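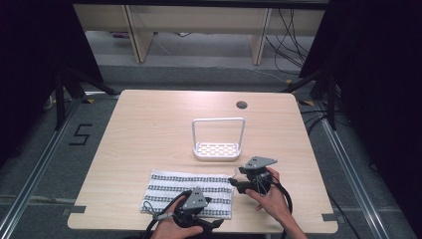
I have opinions about guest towels, and my family would like me to stop sharing them. Too bad! My position is that a towel nobody is allowed to use should not be in the house. I grew up with a whole shelf of them in a hall closet in Cowie, and in all those years I dried my hands on my jeans. A white towel with bands of dark gray and black stitching and a fringe along one edge, folded on a table next to a plastic caddy, is a perfectly handsome thing, and that's my problem with it. The minute a towel has a fringe, people get scared of it. They come out of the bathroom with wet hands, smiling politely.

My neighbor Beathag Carnegie disagrees with me completely. She keeps a set she bought on a trip to Dundora, and she says having something set aside for company is a way of telling people they matter. I get that, I do. But I've been to her house for dinner plenty of times and I still don't know what those towels feel like. She spent 217 dollars on them (she told me this herself, a little proudly) and they have lived in tissue paper ever since May.

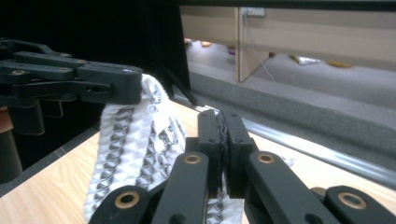
What I'd like is for all of us to buy cloth we're willing to wear out. Go to the store and handle it. Rub it, tug it, be a little rude to it. You can't learn much from a narrow strip of dark gray fabric pinched between two black fingertip pads, but get a whole armful and you'll know pretty fast whether you want it on your face at six in the morning. Then take it home and use it that same night - you, the kids, whoever drops by.

I bought 10 plain ones last year and they already look like they've been through something. One has a bleach spot shaped like a boot. When Beathag came over she grabbed that one without even thinking about it, dried her hands, and hung it back up crooked. I haven't brought it up with her yet, but I'm going to.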